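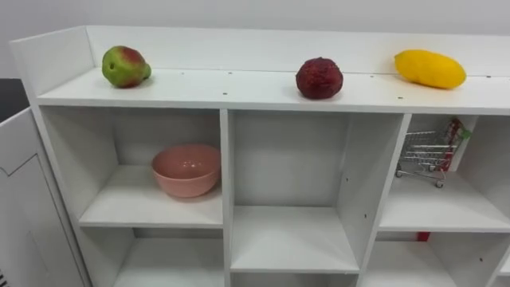 Reginald Achterberg still winces, rather fondly, when he talks about the bruised apple. It was August at Melnychuk, and the Ullico hand had managed some 1,000 gentle pick-ups when a finger sensor drifted and the grip simply went on tightening!

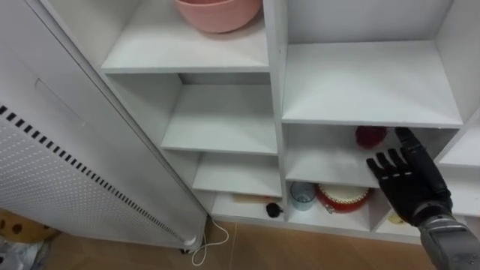
A hand that squashes fruit could just as easily squash a thumb, so he stopped everything, bless him, and went patiently back through the logs. The force limit, he found, had been lost in an update, and he has kept a stop button at his elbow ever since.

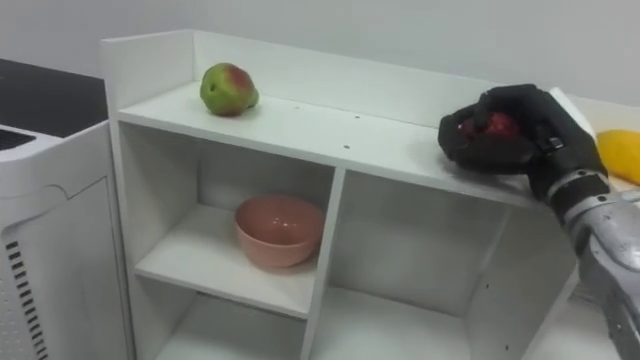

The robot hand closes on a red apple on top of the shelves.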